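Small Boxes Wanted Again!

The Granby packing table is back, and we could not be happier to see it. When we ran the first one in October we hoped for enough little boxes to fill one shelf. We ended up with 600 of them, and every one went out again with something in it: beads, seed packets, buttons, a whole set of tiny clay animals from the Undby after-school room.

So please start saving. We're after the small stuff that usually goes straight into recycling, like toothpaste and soap cartons, tea boxes, medicine boxes (empty, please, and take the leaflet out) and the sort of carton a jar of face cream comes in. Flaps that still close are wonderful. Torn ones we can use too, for the little kids' building corner.

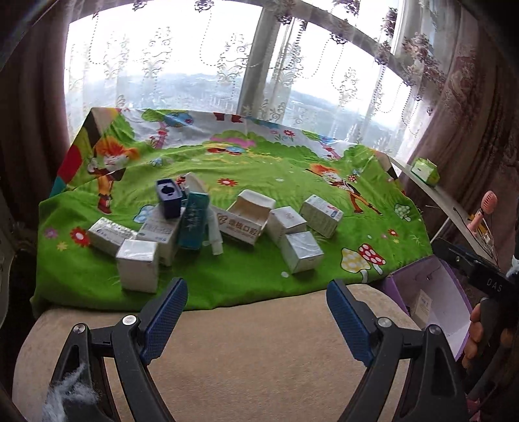 If a carton still has its plastic wrap on, leave it on or peel it off, whichever you like. Odd shapes are very welcome, and so is printing in any language! Last time the boxes with lettering the kids couldn't read were the first to be picked, and we had a long and very happy argument over what might have been in them. Bright solid colors go fast as well, so if you have a blue or a green one tucked away in a bathroom cabinet, bring it along.

Anisa Manurung is running the sorting this year and has asked for two things: no glass, and nothing bigger than a shoebox. She has 17 trays to fill before we open and would love some company on sorting afternoons. Kids can come too. Bring an old sheet or a cartoon tablecloth if you have one to spare, because the tables at Mallar Hall get scratched and a cloth makes it so much nicer to dig through a pile.

Drop-off is in the hallway at Mallar, on the left past the coats. Pastor Street parking is free after 2.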